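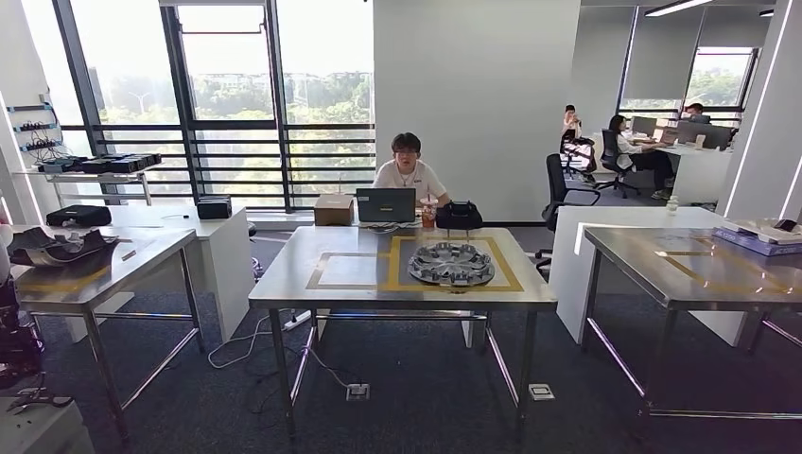
Chapter 3
Setting Up a Shared Worktable

Objectives
After reading this chapter, you should be able to:
Choose a table surface suited to the parts you handle
Mark fixed positions with tape
Separate working space from personal space
Route power and data cables on a carpeted floor

Key terms: home square, staging area, back edge, floor outlet, footprint

A worktable in an office lab has to do several jobs at once. Someone sets a part on it to be looked at or measured. Someone else opens a laptop on it to keep notes. Bags and drinks end up there too. Chapter 2 dealt with benches used by one person. In this chapter the table is shared, and everyone who uses it needs to know where things go.

3.1 The surface

Stainless steel is a common choice for tables that carry metal or molded parts. It wipes clean, and it does not stain when a part comes in with oil on it. Its main drawback is glare. A polished top reflects ceiling lights and windows, and a silver-gray part such as a wheel cover catches the same light. Raised ribs and spokes can be hard to inspect under these conditions. Turn the part a little at a time and look again before writing down a scratch or a dent. A matte mat also helps, but it must be removed when the tape marks need to be seen.

3.2 Taped positions

Tape is the simplest way to give a part a fixed place. The marked area for the part in use is called the home square. A second marked area, usually kept clear, is the staging area, where the next part is set down. Two shades of yellow are enough to tell them apart if everyone on the shift knows which is which.

Lay the tape with a square and press the corners flat. The outline should be larger than the footprint of the part on every side, so that fingers can get under the rim without lifting the tape. Center the part by eye first and then check the gaps with a ruler. At the Valtum training shop, outlines are replaced every 90 days, or sooner if an edge curls.

3.3 The back edge

Laptops and small boxes belong along the back edge, behind the taped areas. Drinks are best kept on another surface. Where they are allowed, use a cup with a lid and keep it well away from the keyboard and the parts. Bags go under the table or on a hook.

3.4 Cables and floor outlets

Floor outlets set into the carpet let a table stand in the middle of a room. Bring the cable straight down from the back of the table and gather the slack in a loose coil close to the legs. Do not run it across a walking path. Power strips stay behind the legs, where feet do not reach them.

Before you go on, sketch a table you use now. Mark the home square, the staging area and the nearest outlet. You will need the sketch for Exercise 2.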